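The Slow Way to Waltstead

By the time the ferry pulled away I had already eaten both sandwiches. They were supposed to be lunch and dinner. I mention this because the crossing to Waltstead takes most of a day, the snack counter closes whenever the person running it feels like closing it, and I spent the last few hours of my trip thinking very hard about a bag of pretzels I'd left on my kitchen counter.

I'd wanted to take this route for years. You can fly into the bigger airport on the mainland and drive up, and everyone I asked told me to do exactly that. But I have a soft spot for boats, and an even softer one for boats with bad coffee and plastic seats bolted to the deck, so I paid my 192 dollars (round trip, with a bunk I never slept in) and went the long way.

The first thing you see is the grain silo. I was expecting a lighthouse, or a church, or at least some cute houses in different colors. What you get is a huge gray silo with LEMIEUX painted down the side, and then a parking lot, and then finally, tucked in behind, the town. I loved it right away. I can't totally defend that. The harbor smelled like diesel and fried onions and there was a dog asleep in the exact middle of the ramp, so all the cars had to roll off around him in a curve.

Waltstead has 3255 residents according to the sign at the harbor, and I think I passed a good half of them on my first walk up the hill, because I'd arrived on the evening when the whole town goes out to get fish. There's a window in the side of a yellow building. You stand in line, you say how many, you get a paper parcel and a lemon wedge, and you go sit on the sea wall. There is no menu. I stood there reading the wall for one until the woman behind me leaned over and said, "It's just fish, hon." It was very good fish! I went back every night it was open and I never did find out what kind.

My room was at the Pornska, an old guesthouse at the top of the steepest street in town. If you have a wheeled suitcase, I'm sorry. The cobbles start right at the bottom and don't quit, and mine made a noise like a train derailing the entire way. The Pornska has 13 rooms, each with a sink in the corner and a window that sticks, and the bathrooms are down the hall. My bed sagged toward the wall so I rolled into it every night and woke up with my forehead on the wallpaper. The view, though. You look right down over the roofs to the harbor, and past that to the small islands, which go blue and then gray and then vanish when the weather comes in. And the weather does come in. Pack for it.

Breakfast is at a long table with everyone else, and you get what you get. Mostly that was rye bread, boiled eggs, a white cheese I couldn't stop eating, and a jam made from some orange berry that tasted like apricot and vinegar got into a fight. I'm usually a total grump before coffee, and the idea of chatting with strangers over eggs made me want to go back to bed. By the third morning I was passing the salt and arguing about bus times like I'd lived there all my life. 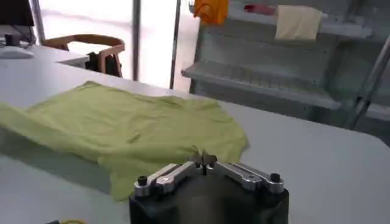
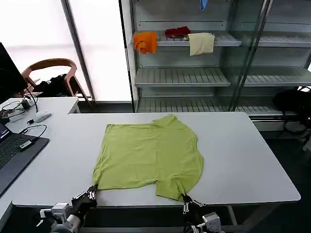
The bus times deserve their own paragraph. There are 2 buses a day out to Wukmont, one at breakfast and one in the middle of the afternoon, and the printed schedule in the ferry office is from a different season than the one on the pole at the bus stop. Neither matches what the bus does. I missed the first one by standing on the wrong side of the road. I missed the second by standing on the right side and not waving. You have to wave! Big wave, whole arm. The driver slowed down, looked at me, saw a person apparently enjoying the view, and drove on.

So I walked. It's not a bad walk if you've got the shoes for it, and I had the shoes but not the socks. The road runs along the water for the first stretch, past boat sheds and little vegetable plots with fences made of old nets, and then it turns inland and starts to climb through birch woods. I saw three cars, a lot of sheep, and a mailbox painted to look like a cow. Halfway up there's a spring with a tin cup on a chain. I drank from it and then worried about it for the next mile. (I was fine.)

Wukmont is the mountain and also the village under it, which makes asking directions fun. "Is this the way to Wukmont?" "You're in Wukmont." "But the other one?" A long look upward. The village is one street, a school, a shop that sells boots and ice cream, and a bar that opens when the shop closes, run out of the same building through a different door. The mountain is more of a big bald hill, if we're being picky, but it shoots up so suddenly behind the school that it feels a lot taller than it is.

I didn't go to the top that day. I bought an ice cream, sat on the school steps, peeled off my socks to look at the damage, and waited for the afternoon bus. I waved so hard that people came out of the shop to see what was wrong.

Two days later I tried again, with borrowed socks and the early bus, and I'm so glad I did. The path starts behind the school and goes straight up with no messing around, through bracken and then rock and then a kind of springy turf that's heaven on sore feet. There are wooden posts with red tops to follow. In the fog you can see one post at a time, and I had fog for the whole first hour. You walk to a post, stand next to it, squint until the next one shows up. It's slow and a little spooky. I sang to myself, badly, mostly commercials.

Then I came out over the cloud. I don't have much to say about the view because there wasn't one in the normal sense - no town, no harbor, no silo, only white all the way out with the tops of two other hills poking through. It was windy enough that I had to sit down to eat my cheese. An older couple came up behind me, nodded, sat down on the next rock over, and opened a thermos. They poured me a cup without asking if I wanted one. It was some kind of hot fruit soup, sweet and thick, and I've been trying to make it at home ever since and it comes out like glue every time.

Going down was harder than going up, as it always is with my knees, and I ended up back at the shop-that-becomes-a-bar at the exact hour it changes over. They make you leave by one door and come in again by the other. I did as I was told. I had a beer and a bowl of potatoes with dill, and somebody's grandfather tried to teach me a card game where the rules seemed to change depending on who was winning. It was him. He was winning.

If you're thinking of going, a few things I wish I'd known. Bring cash. There's one machine in Waltstead and it was out of order for half my stay, and the guesthouse doesn't take cards at all. Bring a sleep mask if you're going in the summer, as the curtains at the Pornska are basically decoration. Book the ferry back before you leave the harbor on the day you arrive, which I didn't do, and I wound up begging for a seat from a very patient man in the ticket booth. And eat early. After eight o'clock your choices are chips from the gas station or being nice to somebody with a kitchen.

People ask me when to go, and I'm not much help, having only been once. In March, I'm told, the harbor sometimes ices over and the ferry doesn't run, and everyone at the breakfast table seemed to think that was the best time of year. They said it's quiet then. I'd like to know what they were comparing it to. On my loudest night in town I could hear a man two streets down whistling as he locked up his bike.

I'd skip the museum, by the way, unless it's raining. It's two rooms of rope. The rope is labeled very nicely, and the lady at the desk will switch on the lights for you room by room and stand there until you've looked at all of it, so you can't exactly sneak out. I now know more about splicing than I ever planned to. It did rain the day I went, in fairness, and there was a stove, and she let me dry my hat on it.

On my last morning I dragged the suitcase back down the cobbles at six, waking up every soul on that street, I'm sure. The dog was on the ramp again, same spot, and the cars were rolling on around him. I bought four sandwiches this time. The snack counter stayed open the whole way back.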